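Setting Up Two Arms to Open a Zipper

This page covers the zipper task on a two-arm bench setup at home. It assumes both arms are bolted down, powered and answering on the bus. If they aren't, go back to the wiring page first.

Check the mounts before anything else. Push each base by hand and look for play. Mine moved slightly after 50 runs, enough to put the left gripper beside the pull tab instead of on it. I went over the base bolts and added a second clamp to each plate.

Next, home both arms and load the Dranulia config. Set the closing force on the left gripper to 389 and leave the right one at its default. The left arm does the pulling and the right arm only holds. 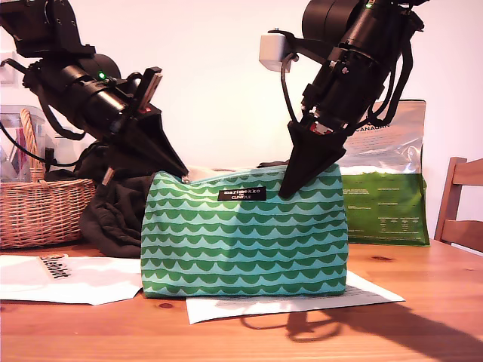
Start with the holding arm. Bring it down slowly until the fingers press on the fabric, then stop and save the pose. Move the other arm to the pull tab and save that pose too. A patterned pouch like the Marimekko one makes it easier to tell whether the cloth is shifting, as the rows of waves go crooked when it slides. The pull should be at the upper left corner, on the left arm's side.

Now record the motion. Keep the pull parallel to the zipper and go at quarter speed. If the tab slips out, close the gripper 2 steps further and try again. If the whole pouch drags, lower the holding arm a little — small changes only.

Save the log after each run. My full set came to 2,262 files, so pick a folder naming scheme early. The Irano script sorts by arm and then by run number.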